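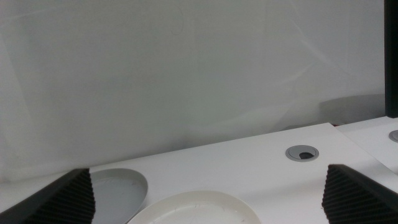
The rulebook for robots that share a room with people runs to 938 numbered clauses in the edition I was handed at Rembridge, and clause one defines the word "table." It takes half a page. I laughed at it in the parking lot and had stopped laughing by lunch, after a morning spent on the matter of what a robot may set down, where, and how close to what. Take the oval dish and the round plate, both white, on a white tabletop, with their rims nearly touching. To me that is the start of a modest dinner. To the people who write the rules it is a spacing problem, a contrast problem and, thanks to the cable grommet with its cover partly open, a housekeeping problem under a heading of its own.

Rembridge is a test house, meaning that companies send it their machines and it sends back bad news. The rules it applies came out of a long argument between Stuvell, which makes grippers, and Hoseck, which insures the buildings the grippers end up in. Stuvell wanted a short document. Hoseck wanted a long one. You can guess who was paying for the printing.

Most of what's in it is common sense that has been put in a suit. Fingers open before the arm goes down. The arm stops when a person reaches in, and it stays stopped until the person, and no one else, says go. Holes in the work surface get covered, or they get written down. Dishes that look like the table they sit on have to be part of the test, on the theory that real kitchens are full of them and that no family is going to buy orange plates to please a machine.

I liked that last one. It was added in February, over the objections of people who had very nice demonstration videos with orange plates in them.

Then there is the rule of six. A pick only counts if it has been done six times in a row with a person watching, and the watcher may not be the one who wrote the software. The first draft said four. I asked why it had changed and was told that four was "optimistic," in the tone my dentist uses for my flossing.

The watcher's job is worth a few words, as it's the part of robotics that gets left off the posters. You stand behind a line of tape with a clipboard. The arm moves in, and you write down what it did, which may differ from what it was meant to do. You're not allowed to say "oops." There is a clause. A watcher who makes a noise can tip off the operator, and an operator who has been tipped off will reach for the stop button early and spoil the count. I stood in for one run and had to hold my breath.

The rules also have a good deal to say about scratches. A plate with old marks on it may be used, so long as the marks are logged first. Without a log, every nick becomes the gripper's fault, or the dishwasher's, depending on who brought the lawyer. At Tawhiri, a care home chain that has been trying out table-clearing arms, the staff log the marks on every plate before each trial. The form allows up to 6 per plate. After that the plate is retired, with more ceremony than I got from my last employer.

Does any of it make the machines safer? The engineers I spoke to were split. A few said the clauses about stopping and restarting had changed how they build. Others said they had learned to build for the checklist, and that a machine can pass every line of it and still be a menace around soup. Soup comes up in the next edition, I'm told. The draft has reached the definition of "bowl."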